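Wivis cotton bed sheet, double size, white with embroidery
Review after seven months of use

I bought this sheet in May, when my old one got a hole in the middle from washing. In the shop they had also a sheet from Gronach, with more color and a softer touch, but the price was 3754 and for me this is too much for something I sleep on with my eyes closed. The Wivis was 2464. With the delivery it came under 3000, so I decided for it.

The label says 100 percent cotton. I believe it, because it wrinkles like cotton. When you take it from the line it looks like paper that somebody kept in the pocket. I iron only the part near the pillows and the rest becomes flat by itself after one night.

The first wash I did alone, in cold water, as the paper in the package recommends. The water stayed clear. After this I washed it with other light clothes at 40 degrees and no color came out from the printed part. It became a little shorter, I think by the width of two fingers, and this happened only in the first wash. My mattress is not thick, so I can still fold it under on all sides. If your mattress is a high one, please measure before you order. The shop page gives only the size of the bed and not of the sheet, and I find this not correct.

The embroidery is very light, white thread on white fabric. From the door you do not notice it. I was afraid that it would scratch the skin, but I feel it only when I pass the hand over it. Two threads came loose near the hem in the third month. I cut them with small scissors and it did not go further.

Now the thing I did not expect to write in a review of a sheet. In our home the bed is also the table for laundry. We have no other surface big enough to put a pair of jeans flat, so every week all the clean clothes of the family go on the bed and are folded there. This is hard work for a sheet. Zippers and metal buttons are pulled across it many times, and my previous sheet, a Tarnell, got small pulled threads from this already in the first summer.
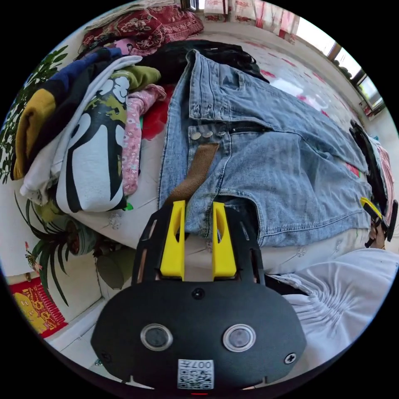
With the Wivis I have found one pulled thread until now, on the side where I usually stand. The fabric is tight and a little slippery, so heavy things like jeans move over it easily and do not take the sheet with them. For folding this is good. For sleeping it is less good, because a blanket also slides, and in the morning I find mine on the floor more often than before.

White shows everything, of course. Dark lint from black clothes stays on it until I shake it out of the window. My sister-in-law has the Khan sheet in gray and she does not have this problem, but hers has small balls on the surface after a few months and mine has none.

Good: strong fabric, colors do not run, quiet design, fair price.
Not good: wrinkles, no sheet measurements on the page, loose threads at the hem.

I give four stars of five. I would buy it again, probably in the bigger size.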